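Sorting Out the Laundry-Slash-Garage Bench

Updated May 14, 2026

If your house is anything like ours, there's one flat surface near the back door that catches everything. Parcels to send back, empty jars, a torch with no batteries, somebody's shin pads. Ours got so bad in February that I lost a library book under it for the whole month! So I finally had a proper go at it, and I'm so pleased with how the system has held up that I've written the lot down.

Start by clearing it completely. Everything onto an old sheet on the floor, then wipe the bench with warm water and a squirt of dish soap. Do the underside of the lip too (you'll be horrified).
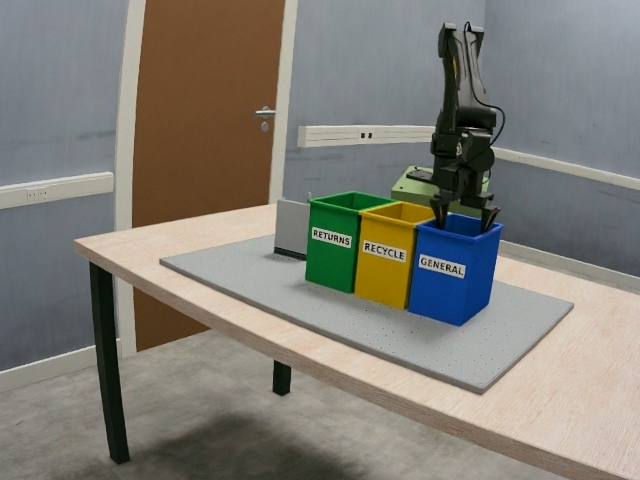
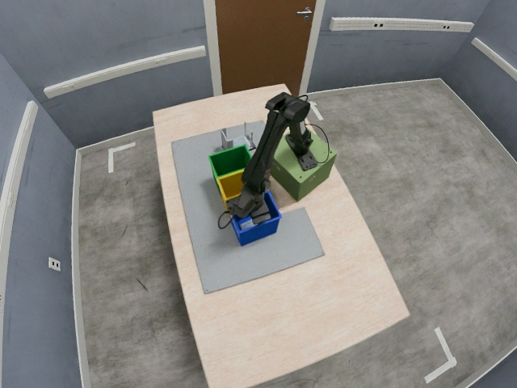
Three labelled bins in a row in the first picture, and a speckled grey mat on the tabletop in the second.

Bins and labels

Go for open tops. I love a lid in the kitchen, but near the back door a lid just becomes another shelf. Square sides are great because they push up hard against each other and you don't get those silly gaps that swallow pens.

One colour per job, and one plain word on the front in capitals. RETURNS, RECYCLE and GENERAL cover nearly everything that lands on us. Print the words bigger than you think you need, stick them up high on the bin, and run a strip of clear packing tape over the top so you can wipe them down.

Returns is the one that changed my life, no exaggeration. Library books, the neighbour's casserole dish, online orders that didn't fit. Keep the receipt in the bag with the item and write the last return date on the outside in thick marker. Ours gets emptied into the car before the weekly shop.

For recycling, rinse first and squash second. Tins go in with the lid pushed down inside. Check what your own council takes, as ours won't touch soft plastics and the next one over will.

Protecting the top

A mat is worth every cent on a pale bench. You don't need to buy one cut to size either. Make a paper template from taped-together newspaper, trace it onto the back of the mat and cut with a sharp utility knife against a steel ruler, a few light passes instead of one big heave. Leave a margin of bare top showing all round so crumbs can be swept off. I left 4 cm and it's just right.

Lift it once a fortnight. Grit gets underneath and works like sandpaper, and damp can leave a grey bloom on timber that takes ages to shift.

Getting marks out

Sticky label residue: a dab of eucalyptus oil on a rag, leave it for a few minutes, wipe, then soapy water. Try a hidden corner first!

Marker pen: methylated spirits on a cotton bud, working from the outside of the mark inwards.

Rings on bare timber: a light rub with 400 grit paper, always with the grain, then a thin coat of whatever oil or wax was on there before. Skip this one on laminate, where a paste of bicarb and water on a soft cloth is much kinder.

Smelly bins: sprinkle bicarb in the bottom overnight, tip it out, rinse and stand them upside down in the sun.

What it cost

The whole job took me around 9 hours spread over a few evenings, mostly because I kept stopping to read old letters. I spent $17 on tape, marker and sandpaper and already had everything else in the shed.

Next up is the cupboard under the stairs, and I've already bought the hooks.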